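Litter cell back up at Kistum after gripper swap

2021-01-28

The litter-scooping cell at Kistum is running again after two days down. Fault was in the gripper on the right arm, which kept closing short and droping the scoop. Lovisa Viklund, who looks after the cell, had the fingers off by Tuesday lunch and found a worn screw seat plus a cable pinched at the base.

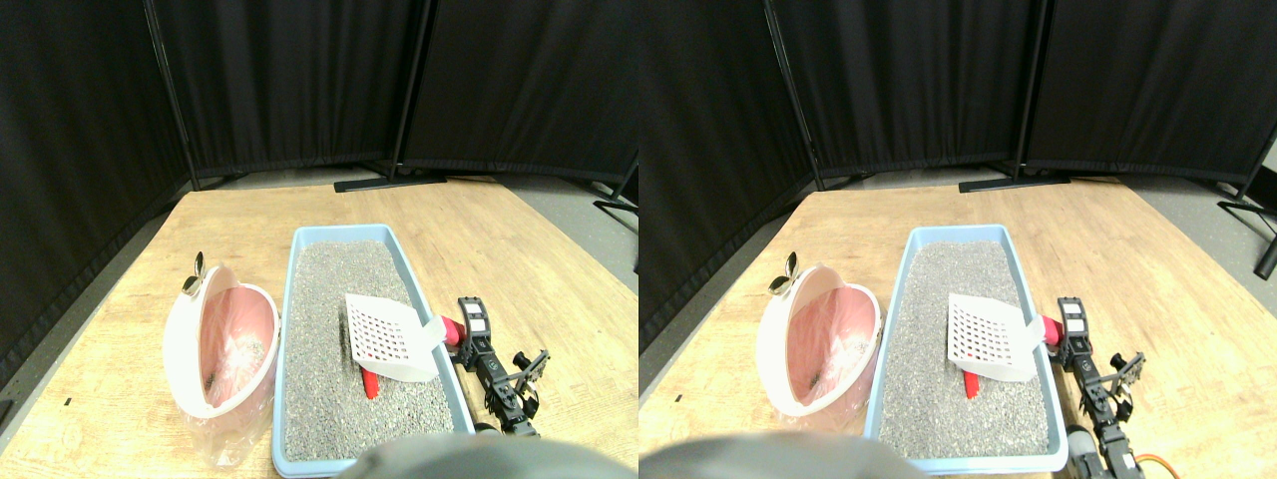
Parts came over from Lekwood same afternoon. New seat, new cable tie, fingers back on. Then the slow bit, teaching the arm where the handle is. Viklund ran 40 test picks overnight at half speed and got 26 clean ones. Not good enough. She moved the approach point a touch toward the grip end and went again. 43 picks, 2 misses.
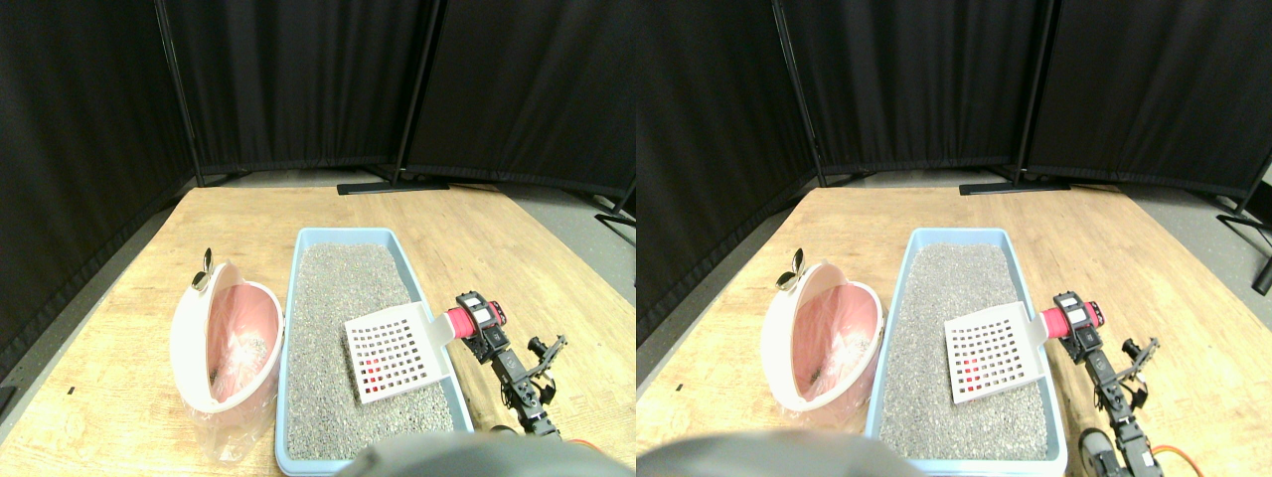
Scoop in the tray, handle toward the arm.

Nothing else in the cell was changed. Same table, same curtains, same blue tray. The bin stays on the left. Anyone working on the cell this week, please stick to the list Viklund has put up:

1. Power off at the wall before touching the fingers.

2. Litter level with the rim or just under, raked flat.

3. Scoop goes in with the handle to the right.

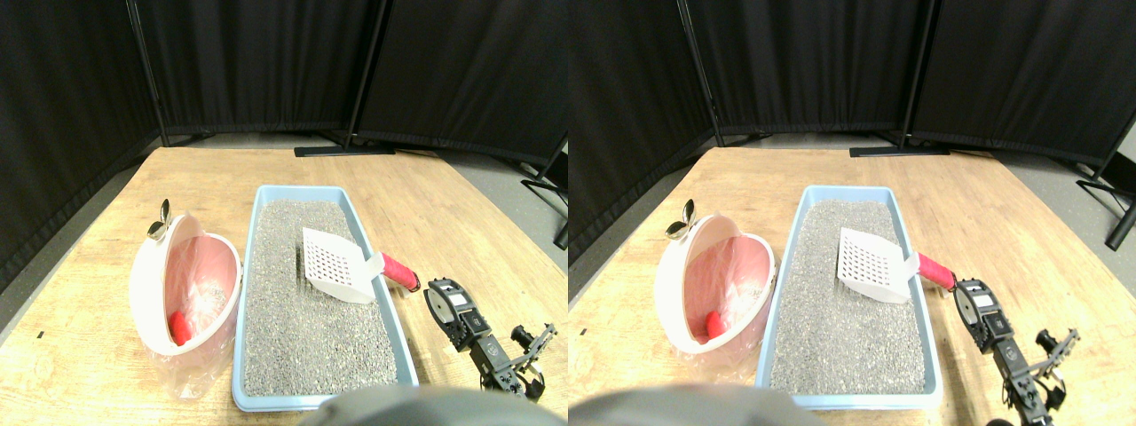

4. Check the finger screws by hand. Snug, no more than that.

5. Wipe the table before the first run. Grit gets in the joints.

6. Write the run in the log, misses too.

Wrist camera gets a look as well, every morning, before the arm is homed. If the gripper plate sits different from the day before, stop and call Viklund.
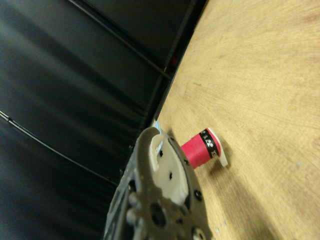 She wants the pad screws checked with the same driver each time, the one on the hook by the door. Spare fingers are on order from Indwood and should be here in March. Until then the cell runs day shift only, half speed. The Nseir demo is still on, time to be comfirmed.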